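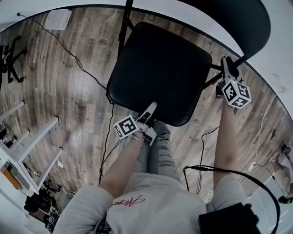

Black chair, padded seat, plank floor.

July 9, 2010

Relocation file, continued. The county's letter came with the noon mail. The application to the Perkico resident grant is accepted as complete, which means only that every page is present. Review takes up to 133 days from the stamp on the envelope. I have entered the last possible date in the ledger and will not look at it again this month.

Terms as I now understand them, after a second reading. The grant is $2,000, paid in two parts. The first part is released on proof of a signed lease or deed inside the town line. The second follows after a full year of residence, shown by utility bills in the applicant's name. Moving costs paid before approval do not count. Income must come from an employer outside the county, so my contract with Momell qualifies as long as it is renewed. The renewal clause is on page 7 and is vague. Wrote to their office asking for plain wording and a signature.

Ran the numbers again. Rent in Perkico for two bedrooms is $300 a month under what I pay now. Heating will be higher. The houses on the north side are on fuel oil and the tank has to be filled in the fall, all at once. State income tax goes up slightly. Leaving the grant out completely, the move still pays for itself in the second year, provided the truck holds up. With the grant it pays for itself in the first. I prefer to plan on the version without.

Internet remains the weak point. Gundik serves the town center by cable and stops at the rail crossing. Past that it is DSL, and the upload speed quoted to me over the phone in April was not the one printed on the rate sheet. Asked for a line test at the address on Mill Road. They will not test an address without an account and will not open an account without a lease. The grant office wants the lease too. So the lease comes first and carries the risk.

Yusof Van Lines sent a quote by weight. It excludes stairs, storage and anything packed by the customer. Asked for a revised figure with the desk and file cabinets left out. I would sooner sell them here and buy used at the other end.

To do: copy last year's return, cancel the storage unit, ask the landlord whether notice can be given mid-month. Call the Mill Road owner about a six-month term with an option to extend. Renew plates before the move, not after.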